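Siltness Sorting Project

The Siltness Sorting Project is a student robotics project in which teams build and program a two-finger gripper system to pick up small goods and place them in trays and crates. It grew out of an evening class in machine control and is now run as a one-term course with a closing contest, the Nekeck Round. Work is done on a shop floor shared with other classes.

Organization

The course takes 14 students per term, divided into teams. Each team is responsible for one gripper, its wrist camera and the software that links the two. Sessions begin at 6 p.m. and last three hours. The first weeks cover wiring, joint limits and emergency stops; students do not run a gripper under power until they have passed a safety check.

Equipment

The arms are driven by Ollimix, a control package written by an earlier class and maintained by its successors. It records the wrist camera view together with finger position and motor current. Finger pads are treated as wearing parts and are logged by number. Goods are supplied and collected in blue plastic crates.
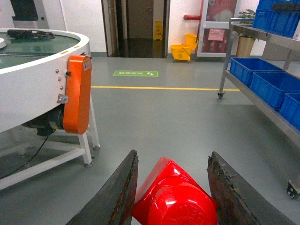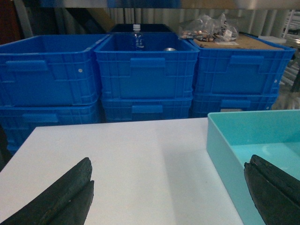 Recording and training

A single attempt at a pick is called a run. Teams first record runs under manual control, then use the recordings to train a program that repeats the motion without an operator. In the most recent term the class recorded 3,817 runs, of which 270 were set aside for testing and kept out of training. Runs in which the camera lost its signal are deleted. Dropped objects are kept and marked as failures.

The standard training method is the Li schedule, named after the course module in which it is taught. It starts with rigid objects of one size and adds bags, bottles and loose parts in later stages.

Nekeck Round

The contest is held on a Sunday in April. Each team has 50 attempts, and the objects are drawn from a list published a week earlier. One point is given for a secure grip and one for correct placement. A team that touches the arm during an attempt scores zero for that attempt. Ties are decided by total running time. Logs from the contest are added to the class archive and may be used by the following term's students.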